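Can a robot arm tidy your coffee table yet? How to find out at home

I've been trying this on and off since July and I still get excited every time the fingers close on something!

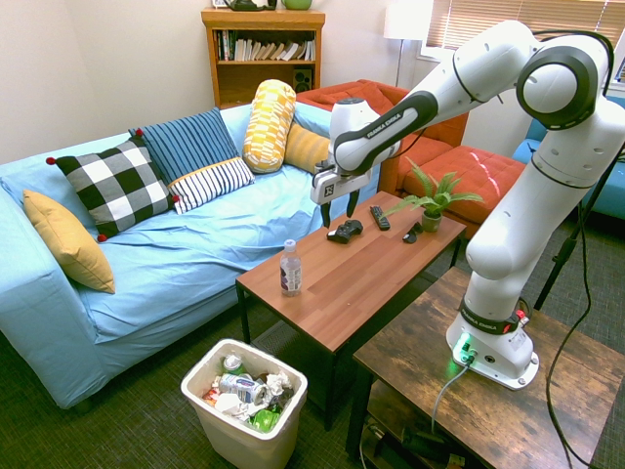 The question I wanted to answer was a small one. Forget folding laundry and cooking dinner. Can an arm clear a coffee table in a normal living room, with a couch and cushions in the way? Sort of, yes, and you can test it yourself if you have access to an arm and a free weekend.

1. Bolt the arm down first. A side table works if it's heavy and doesn't rock. Push on it hard from every side before you power anything up.

2. Pick ordinary stuff. I like a game controller, a TV remote and a plastic water bottle, and I keep a trash bin on the carpet close by. A potted plant makes a great "do not touch" item.

3. Write down where each thing should go. Remote to the left corner, bottle in the bin, plant stays put. If you skip this you'll end up arguing with yourself over what counts as a pass (I did).

4. Drive it by hand before you let it run alone. Do each pickup slowly, fingers open and pointing straight down, and stay near the stop button. Maiara Guimarães talked me into doing 104 of these before training anything, and she was right - my first 20 were terrible.

5. Let it try, and move things between runs. Turn the remote sideways. Slide the controller closer to the edge. Changing the lamp counts too!

6. Log every run, even the embarrassing ones.

My results so far: remotes are easy if they lie flat. Bottles are fine when they're full and tip over when they're nearly empty. Controllers are the fun one, all curves, and the grip has to land on the middle or it twists away. Sunglasses I've given up on for now.

So is it doing chores? It's doing one chore, slowly, with me standing there. I can clear the table faster with one hand and a coffee in the other. But last year mine couldn't do a bottle at all, and now it usually can - I think that's wonderful.

Next up is cushions. If you've had any luck with soft things, please tell me what fingers you used.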